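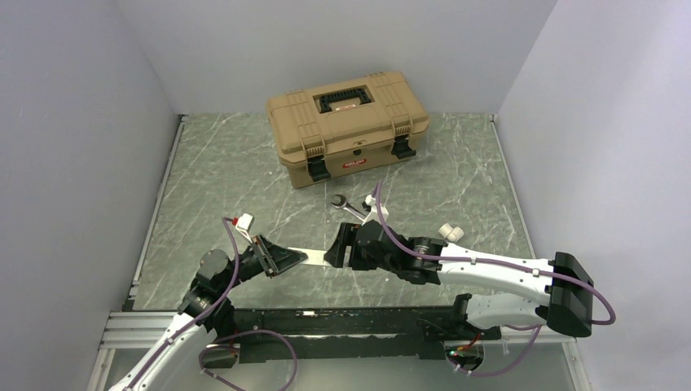

Commit messages belong to the person who reads them

Yi-chun Tsang | 27/11/2022 | Filed under: version control, opinion

Most advice on commit messages concerns their shape. Keep the subject line short, leave a blank line, use the imperative, wrap the body. I follow these rules and have no quarrel with them. My complaint is that a team can follow all of them and still produce a history that is useless for its main purpose, finding out why a line of code is the way it is.

Earlier in November I went through the log of Pudeo, the billing service I help maintain at Britberg. It holds 3623 commits on the main branch. I was looking for the origin of a retry limit of 6 in the client that talks to Curon, our job queue. The blame view took me to a commit with the subject "Update retry limit". It was well formed and in the imperative. It had no body. The diff already told me that the retry limit had been updated, so the message added nothing at all.

The change itself may have been a good one. Someone had probably watched a job fail five times and pass on the sixth. Or the number was copied from another client. These two cases call for different treatment now: in the first I should leave the value alone until I have measured something, and in the second I can change it this afternoon. The log does not let me tell them apart.

The usual reply is that the reason lives in the ticket. Sometimes it does. But Pudeo has been through one change of issue tracker already, and 186 commits carry ticket numbers that now point at a server that was switched off. Git history came across intact in the same move, as it was always going to, with every clone holding a full copy. I would put the reason in the place that has the better record of survival.

A second reply is that the review thread explains it. Review threads are long, they contain positions that were later dropped, and they are held by the hosting service, outside the repository. Reading one to recover a single decision is slow work. The author could have written two sentences at the end of the review, when the answer was fresh.

I do not think tooling fixes this. We tried Bepari, an in-house hook that rejected any commit whose body was shorter than 80 characters. People pasted the subject line twice. Some listed the files they had touched, which git already knows. The hook was removed and I did not argue for keeping it. A machine can check that text is present - it has a much harder time checking that the text answers a question.

What has worked better, on my own team at least, is treating the message as part of the change under review. The reviewer reads it before the diff and may ask for it to be rewritten. The test is simple enough: if the diff were hidden, would the message say what was wrong before and what else was considered? For a typo fix the answer can be a single line. For a retry limit it cannot.

There is a cost. Squash merges need more care, as the default text is a pile of "fix" and "fix again" which somebody must replace by hand. Reviews take slightly longer. New starters find it fussy for the first few weeks, and one or two go on finding it fussy after that.

As for the limit in the Curon client, I have left it at 6 and added a commit that says I do not know why.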